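Home | News | Products | Teaching Labs | Support | Contact

Lurnotix to Sell Carré Pipette Stand and Rack Set to Schools and Small Labs

Orders open in December. First run limited to 1,000 sets.

ZASLEY. Lurnotix, a maker of bench supplies for teaching labs, will start selling its Carré pipette stand and rack set in December. The set is meant for high schools, community colleges and small labs where several classes use the same bench in one day. It includes a two-legged stand with a round blue bar for hanging single-channel pipettes, and a clear acrylic rack for disposable plastic pieces.

The price is $83 per set. The stand and the rack can also be ordered separately, and both come with a warranty of three years.

Lurnotix began work on the set after 51 teaching labs answered a short survey about how they store pipettes between classes. Most of them said the pipettes were kept in drawers or left lying on the bench. Many also said that damaged shafts were their most common repair.

"A pipette with liquid in the tip should not be laid on its side, and students do it all the time," said Albane Jacquet, head of product at Lurnotix. "If the stand is right there on the bench, they hang it up. We wanted one that stays where you put it and that a school can pay for out of its regular supply budget."

The stand

The Carré stand has a thick horizontal bar held up by gray legs. A pipette hangs from the bar by its grip, with the shaft pointing down toward the bench. There are no separate slots, so the user can place a pipette anywhere along the bar and slide it over to make room for the next one. Lurnotix recommends hanging no more than three single-channel pipettes at a time on one stand.

The bar is blue so that it is easy to find on a crowded bench. The legs are open in the middle, which makes them easier to wipe down and lets students see what is behind the stand.

The stand ships flat. Two people put one together in a few minutes during the trial, using the key that comes in the box. Spare legs and bars will be kept in stock.

The rack

The rack is a clear upright box on a flat base. Disposable plastic pieces hang in it with their points down, and a teacher can see from across the bench when it needs to be filled again. It is sold without contents. Schools can use the disposables they already buy, as long as they fit the rail. A sizing sheet is on the product page and should be checked before ordering.

The rack can be washed by hand with mild soap. It should not go in an autoclave, and alcohol should not be used on it, as alcohol can cause fine cracks in acrylic over time.

Tested in a teaching lab

The set was tried out for one term at the Jidport teaching lab, where introductory biology and chemistry classes share the same benches. Lab manager Flurina Ruchti set up each bench the same way, with the stand on the left, the rack to its right and a beaker of water in front for practice.

"The first thing we teach is drawing up water and letting it out again, slowly," Ruchti said. "They do that until it gets boring. Then we move on to dye. With the stand and the rack next to each other they stop reaching across the bench, and I don't have to say it so many times."

Ruchti asked for two changes during the trial. The first version of the rack was lighter and could be knocked over by a sleeve, so the base was made heavier. She also asked for a printed layout card, so that whoever teaches the last class of the day can leave the bench the way the next teacher expects to find it. The card is now packed with every set.

The Jidport lab covers its benches in black for practice sessions. Ruchti said clear plastic is easier to see against a dark surface and gets thrown out by mistake less often. Lurnotix does not sell bench covers, but the layout card now includes her tip.

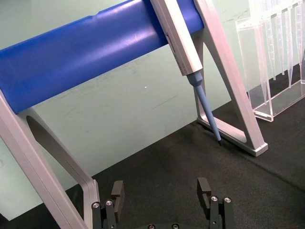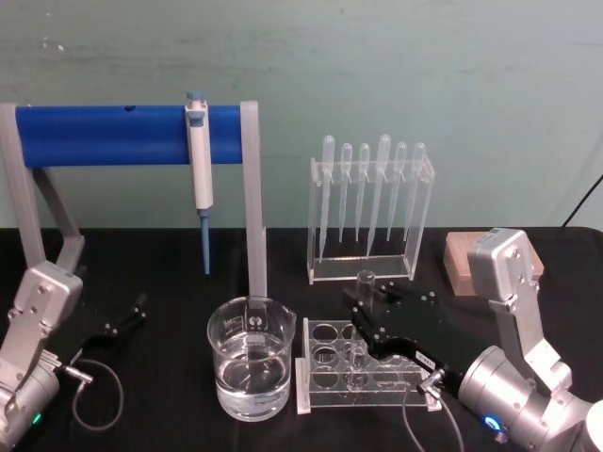 The Carré stand and clear acrylic rack, with a single-channel pipette hanging from the blue bar.

Ordering and delivery

Schools can order through the Lurnotix website or by sending a purchase order by email. Orders received by noon on Tuesday ship the same week. The first run is 1,000 sets, and a second run will be planned if these sell out before spring.

Pipettes, disposables and glassware are not included. Labs that took part in the survey will get an email with a code for free shipping on their first order.

A larger stand for multichannel pipettes is being looked at. No date has been set.

About Lurnotix

Lurnotix makes stands, racks and trays for teaching labs. The company is based in Zasley, where it designs and packs all of its products. Questions about this release can be sent to the press office through the contact page. Sample sets are available on loan to teachers and lab managers.

Comments (4)

benchmom
Will the bar take older pipettes with the narrow finger hook? Ours are a mix of whatever the last teacher bought.

Lurnotix Support
Most hooks fit. Please send us a photo of yours through the contact page and we will check it against a stand here.

T. in room 12
83 is fine for one bench but I have eight. Any price for a full classroom?

chemprep_k
We use a test tube rack turned sideways and it mostly works. Would buy just the clear rack. Glad it is sold separately.

This site uses cookies to remember your cart and count visits. Accept | Settings

Get product news by email once a month. Enter your address to sign up.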